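Media release: for use from 6 am

Clearing the table is still a job for people, says household robotics group Gusar

Anyone planning to hand the afternoon tea dishes to a machine should keep the dishcloth handy, according to a report released in December by Gusar, which tests claims made for home and café robots.
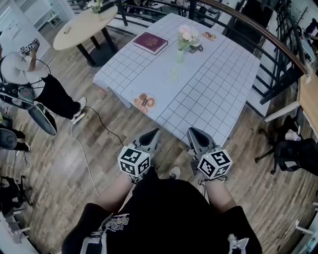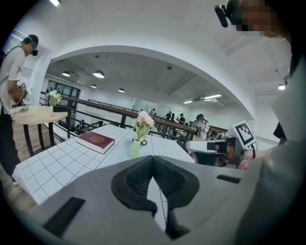
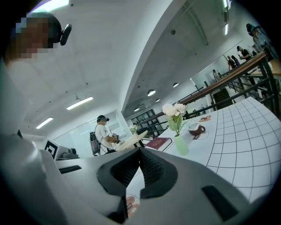
People with hand-held grippers at the grid-patterned table, with the red book and the flowers.

Reading time: 2 minutes

Gusar's report, titled Flurnia, looks at whether robots trained on human demonstrations can set and clear a small table. Its answer is no, or at least not at a pace or price any household would put up with.

"Every year we're told the robot butler is nearly here," said Serena Amato, lead author of the report. "What I see is a lot of patient people doing the chore themselves, over and over, with a gripper in each hand. That's honest work and it may pay off. It isn't a product."

The group set a clearing task of 15 items, among them cups, saucers, plates of pastries and a vase of flowers. A person finished in 2 minutes. The best machine entered took almost 170, including stops while an operator put it right, and it left the vase where it was.

Soft food was the worst of it. Doughnuts were squashed or dragged across the cloth, and flat items such as books and cards defeated most attempts to get a finger pad underneath. Moving the table a hand's width was enough to undo a run that had gone well earlier.

Joaquim Bastos, who runs the test kitchen, said shop-floor claims deserved the same scrutiny. "Show me a café at closing time, crumbs and all, with the lights half off and somebody's bag on the chair. Then we'll talk about labour savings."

The report does find some value in collecting demonstrations with hand-held tools. It's cheaper than tying up a full robot, and it records how people really pick things up. But the authors warn that hours of recordings are being quoted in sales material as if they were hours of finished work.

Gusar is asking suppliers to publish 100 unedited runs for any chore they advertise, failures included, and to state how often a person stepped in. Metard, a supplier of kitchen automation, has agreed to do so. Shahbazi has asked for more time.

Flurnia is free to read on request.

Media contact: Glória Morais, Gusar

ENDS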